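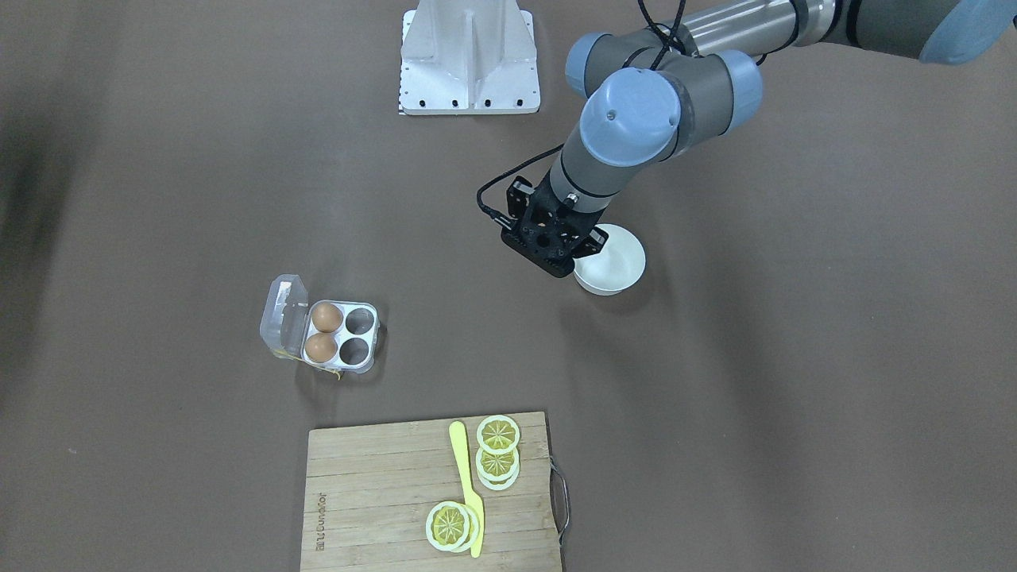
How often do the gripper fingers on a tabletop arm need re-zeroing? After every tool change, after any hard stop, and otherwise every 600 cycles.

1/ Notes on how we keep the left arm on the Ollard cell in order. The counter read 3742 cycles at this morning's check. Same routine as September, with two changes to the cable side.

2/ Re-zero procedure: open the fingers fully, power down the tool, wait for the driver to drop out, power up, close on nothing at the lowest current setting. Read the closed position. If it has moved since the last entry, write down both values before you overwrite the old one.

3/ Do not zero against an object. Tuhumury's manual allows a gauge block. We tried it and the offset carried over into every light grasp afterwards.

4/ Cables. The tool lead needs enough slack for full wrist rotation in both directions and no more. Jog the wrist to each limit by hand at low speed and watch the connector. If the plug tilts, the loop is too short.

5/ Change one: the lead is now left free at the wrist. A tie there moved the bend to the back of the connector, and we lost a lead to it.

6/ Change two: connectors are checked by hand at the start of each shift - power off, finger tight, no pliers. Kirsten Arnardóttir stripped a thread with pliers and has asked me to pass that on.

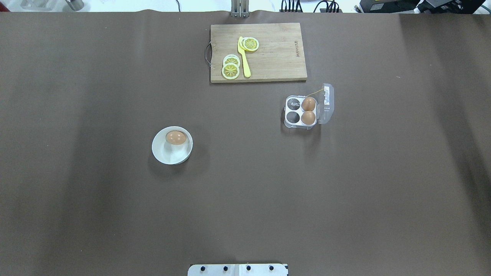

7/ Egg transfer, carton to bowl, is the acceptance task after any of the above. It shows up a bad zero quickly. A finger that closes too far cracks the shell, and one that stops short drops it on the lift.

8/ Start with the current limit at its lowest value and raise it one step at a time until the egg stays put on a slow lift. Then add one more step and stop. Save that as the egg profile and leave the default alone.

9/ Approach height matters more than grip force. Set the fingers to close below the widest part of the egg, with clearance to the bottom of the well. Check it at each well separately, as cartons are not flat.

10/ For release, lower into the bowl until the wrist reading changes, back off slightly, then open. Opening early costs you eggs.

11/ Finger pads: wipe with a damp cloth, dry, inspect the edges. Replace at 1000 cycles or at the first nick. Trendard pads fit without shimming. The Bonbridge ones are thicker, so re-zero after fitting them.

12/ Joint caps stay on unless you are in the joint. If one comes off, look at the seal before it goes back. Grit on the seal ends up in the bearing.

13/ Log entry for each check: cycle count, closed position, current limit, pad make, initials. Next one is due at 4200, or sooner if someone hits the stop.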